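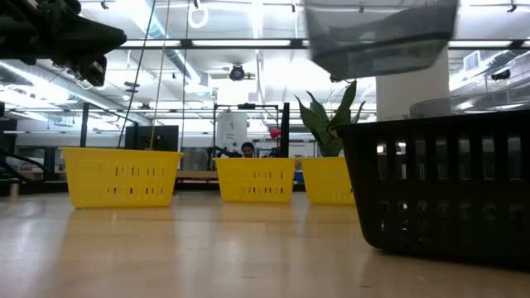 Brandau open day, robot sorting demo: 4 out of 5

Went along in June and loved it! The Mägi arm gets a wooden table and some plastic baskets, yellow ones and a big black one, and you can stand there for ages watching it work (I stayed 27 minutes, my tea went cold). The movements are much smoother than I expected, and the staff will answer anything. One star off for the queue, and for the talk at 3, too quiet at the back. Entry was £14, parking included. Go early, and have a look at the Poken stand by the door as well.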